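**Robotics Club notes, Feb 25, 2020**

The Setarmont club is back at work on Jandar, our simulated house, and the first job this term is the open gripper.

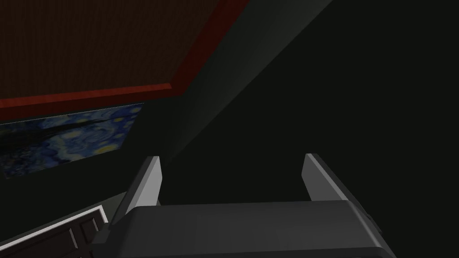
Can new members join if they've never written code?

Most of last year's group hadn't, and the first two sessions are spent on moving a single joint back and forth until it makes sense.

Jandar now has 348 saved practice runs, 241 of them from the summer program. Sólveig Þórarinsdóttir has sorted them by task and put the list in the shared folder. Please use her names for new runs — the old ones were a mess.

Teams of up to six will each pick a room and write a routine that gets the arm to a cupboard, opens the fingers and backs away without touching a wall. Grasping comes later. If your arm keeps swinging toward the ceiling, check the sign on the wrist angle before you change anything else.

The Amitz lab computers are free after school, but the two by the window still have the old version of the simulator. Leave those for reading and report writing.

Entries for the Chin Cup close in July. Forms go to Sólveig, signed by a parent or guardian if you are under 18.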